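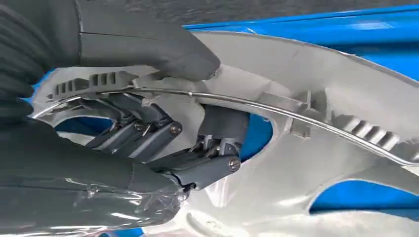 Last updated: January, 16:40

Re: robots on the trim line, what did it do to your rota?

Aranka Borbély wrote:
> We've been told two humanoids are coming to our wheel cover station after
> the holidays. Management says nobody's hours change. Did yours? And who
> ends up minding them?

Hi Aranka, and hello to everyone else on the list,

I've been at Drirkia seven years, the last stretch of it on wheel covers, so I can tell you how it went for us. Hours stayed the same on paper. What changed was the shape of the shift. We used to swap places every 32 minutes, lift, check, rack, and you'd have a natter with whoever was next to you. Now the robots do a share of the picking up and holding, and I spend far more of the day watching hands that aren't mine (my shoulders are grateful, my feet less so!).
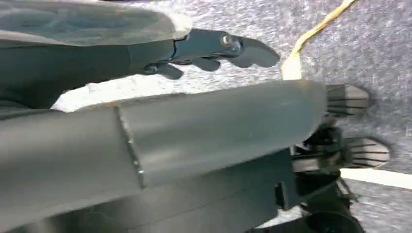
Minding them fell to whoever was standing nearest, and that was the first row. It wasn't in anyone's job sheet. Our rep got it written in after a couple of months, with a bit of extra pay and proper training from Kuroda, two mornings of it, and I'd push for that before yours arrive — it's much harder to ask once everybody's already doing it for free. Get the stopping rules on paper as well. Ours say anybody can halt the station and no one gets asked why until afterwards.
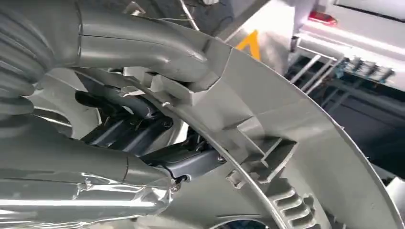 Fukum wrote back to me off-list and said I could pass it on: at their site the extra pay only went to the day shift, and nights are still arguing for it, so check the wording covers everyone.

Good point, and I'd add agency staff to that. We had 26 of them through last year and the first version left them out completely.

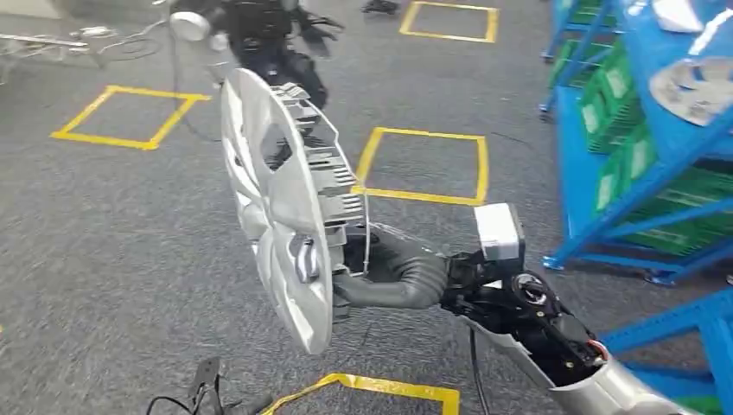
The other thing is the tea break. Ours drifted, what with somebody always wanting one more go before we stopped, and it took a grumpy meeting to get it back to its old time. I've still got the agreement from our Culum site, which is shorter than ours and better written. Shout if you want a copy and I'll scan it at the weekend.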